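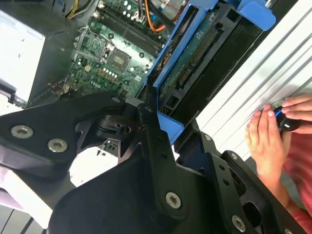 Gripper over the open case, seen from the wrist camera. The blue bracket runs down to the fingertips.

Jun 30, 2022

I stayed in the workshop until the light was going, so I write this at the kitchen table with my boots still on.

The Bolel cell was out of production again since the morning. In the handover book the night shift wrote only "gripper slips", with no time and no part type. I have asked many times for the part type. When the book says just "slips" I must begin from zero, and from zero means reading the log. The Nelow software had stored 251 faults since the last time the list was cleared, and most of them were the same one: position reached, part not detected. It happens when the fingers close to the width we taught, but the motor current does not rise, so for the controller there is nothing between the fingers. Sometimes there is really nothing. Sometimes the bracket is there and the fingers have closed beside it.

I stopped the cell, locked the switch and put my card on it. Then I took hold of each finger and moved it by hand. The left side was good. On the right side the fingertip moved a little before the link followed. It is a very small movement, you feel it more than you see it. I put a pencil line across the joint and pushed again, and the line opened.

Gualtiero Sartori came over with his coffee and said it was the pin. I said it was the screw above the pin. We did not bet, although I would have won. The screw turned a quarter with almost no force on the key. The pin I took out anyway, cleaned it and looked at it under the lamp. It has a polished band where it turns, but my nail does not catch on it, so it went back in. I wrote in the book that it should be looked at again when we have a spare one here. The spare is ordered from Ammann since March. I telephoned them today and a polite young man told me that it is in the system. It was in the system in March also.

All the linkage screws I removed one by one, never two at the same time, so the geometry stays where it is. Clean the thread, a drop of the medium thread lock, wait, tighten with the small torque key. Last autumn someone used the strong one on this gripper and I needed the heat gun to open it, and the smell was in the room for the whole afternoon. I have now put the red bottle in my own drawer. If somebody wants it, he can ask me.

After this came the part which takes patience. With the links tight, the fingertips do not meet exactly where they met before, and so the taught points are false by a small amount. For metal covers it makes no difference. For the blue plastic bracket it makes a big difference, the rails are narrow and next to them is the circuit board with the long connector. If the finger comes down too far to that side it will press on the board. We are paid for boards that are whole, Trollora does not accept them cracked, and I agree with Trollora.

So I put a case, it looks like a Dell, on the table under the arm, cover off, and drove the gripper in slowly from the pendant, with the wrist camera picture open on the screen beside me. From the floor you cannot judge the distance at all. The gripper body hides everything. With the camera you see the fingers from their own side, and you can bring the tip of the link to the rail in small steps. The case lay at an angle and I left it like this. In production they never come in straight, and I don't want a point that works only with a straight case.

The light gave me trouble. The metal of the socket bracket on the main board is shiny and the lamp above the table reflects in it, and on the left the picture was simply white in one place. The image program looks for edges, and a bright place with a hard border is for it a beautiful edge. I turned the lamp a little and reduced the exposure by one step. Now the board looks darker on my screen than I like, but the blue is well separated from the rest, and the blue is what it must find. I should ask for a diffuser. I have written this in this diary before, I think in winter.

Settings, for me, so I don't search for them later:
Closing force for the bracket: step 18, before it was a step higher and left marks on the plastic.
Approach speed: slow until contact, then normal for the lift.
Retries: 2, and after this the arm goes home and waits for a person. The night shift had set it to more and I have put it back.
Tool offset: new values stored under today's name, the old values kept.

The cycle counter showed 2,971 when I reset it. It counts from the last time the fingers were opened for service, so now I have a number to compare with. If the same screw comes loose much earlier, then the pin is guilty and I will have to say to Gualtiero that he was right. I hope for the other result.

In the afternoon I ran it in step mode, with my hand on the enabling switch, and then in automatic at low speed with the door closed. It took the bracket, lifted, put it in the box. I let it do the same case again after I had turned it, and it found the blue again. One time it closed a little high on the rail and the bracket hung crooked, but it was not lost. I moved the point down by one small step and did not touch it any more. My old teacher in the trade school used to take the key out of my hand at this moment.

Cables are still the weak place. In these cases there are cables coming over the memory, orange, yellow, black, and the arm does not know what a cable is. For now the operator must put them to the side before he pushes the case in. I printed a new note for the door, with larger letters. The old one was behind the jackets.

To do tomorrow:
read the night log before I speak with anybody
grease on the rail of the feeder
call Ammann, ask for the other person
lens cloth, the one in the drawer is full of oil
ask again for the diffuser

The boots are off now. There is a screw in the left one, M3, and I have to find out where it comes from.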